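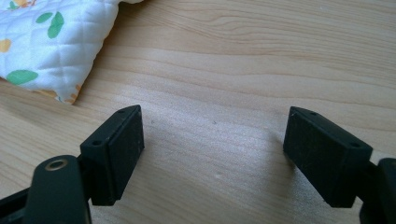
Plitthorpe Prekness Work Table

Item no. 232
Category: Tables and benches / Light duty
Availability: Ships flat in 2 cartons

The Prekness is a light-duty table for sorting, folding, labeling and packing small soft goods. It has a wood top with a clear finish, a steel underframe and four bolt-on legs. The table is sold as a complete unit. Tops and underframes can also be ordered separately under the part numbers in the spare parts list.

Top

The top is supplied sanded and sealed on both faces and on all edges. Corners are rounded. Color and grain vary from one top to the next, and tops ordered at different times will not match exactly. Customers placing several tables end to end should order them together and state this on the order form, so that tops can be picked from the same batch.

The clear finish resists water, mild detergent and most label adhesives. It does not resist acetone, paint thinner or undiluted bleach. Steam irons must not be used directly on the surface. For pressing work, order the felt pad (sold separately) and leave it in place only while the iron is in use.

A round grommet is fitted near the rear edge for lamp, scale or label printer leads. The grommet liner presses in from above and can be lifted out to pass a plug through. Plugs with molded right-angle heads may need to be fed from below.

Underframe and legs

The underframe is welded steel tube, powder coated. The top is fixed to it with machine screws in threaded inserts, so it can be removed and refitted without loss of grip. Slots in the cross rails allow for seasonal movement of the wood. Do not replace the slotted rails with drilled ones.

Each leg has a leveling foot with a locking nut. The feet are non-marking on vinyl and sealed concrete. On carpet, use the wide foot set.

Load rating

Maximum evenly spread load: 200 lb
Maximum load on front edge: see the load sheet packed with the table
Standing or sitting on the table: not permitted

The rating applies to a level table with all leg bolts tightened. It does not apply to tables fitted with casters. Casters reduce the rating, and the reduced figure is printed on the caster carton.

Storage bins

Standard desktop bins can be stood directly on the top. Bins with a molded rim underneath should be lifted and not slid – grit caught under the rim will scratch the finish. The Evangelista under-shelf is available for customers who want to keep bins off the work surface. It hangs from the side rails on hooks and needs no drilling. 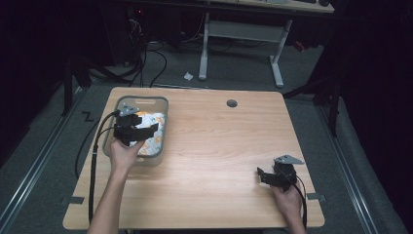 Assembly

Two people are recommended. Tools needed: hex key (supplied), adjustable wrench.

1. Lay the top face down on a blanket or on the flattened carton.
2. Set the underframe over the inserts. The rail with the part label goes to the rear, on the grommet side.
3. Start all screws by hand before tightening any of them.
4. Bolt on the legs. Leave the bolts finger tight.
5. Turn the table upright, stand it in its final position and adjust the feet.
6. Tighten the leg bolts, then the foot locking nuts.

Check the leg bolts again after the first week of use.

Use with garments and pet textiles

The surface is smooth enough for knitted and quilted goods. Hook-and-loop fasteners should be closed before items are placed on the table, mainly to protect neighboring items in the stack. Metal buckles and D-rings can dent the top if dropped. Where harnesses or collars are packed all day, fit the clear surface mat.
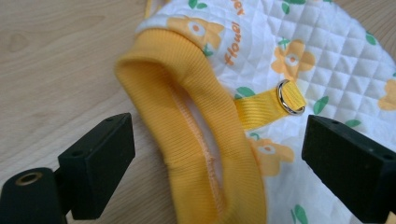
Quilted pet vest with yellow ribbed cuff, on a light wood tabletop.

Care

Wipe with a damp cloth and dry at once. Remove tape residue with a plastic scraper and warm soapy water. Light scratches can be rubbed down along the grain and touched up with the repair kit. Keep the table out of direct sunlight where possible – the finish will yellow unevenly if objects are left in one place.

Accessories

Evangelista under-shelf
Mindo clamp lamp, with lead
Felt pressing pad
Clear surface mat
Wide foot set
Caster set
Finish repair kit

Warranty

3 years on the underframe and legs. The top is covered against delamination of the finish and splitting under normal indoor use. Dents, stains and sun fading are excluded.

Questions about batch matching and spare parts: Njoroge Gachanja, Plitthorpe order desk.

Page revised Wednesday, May 26, 2021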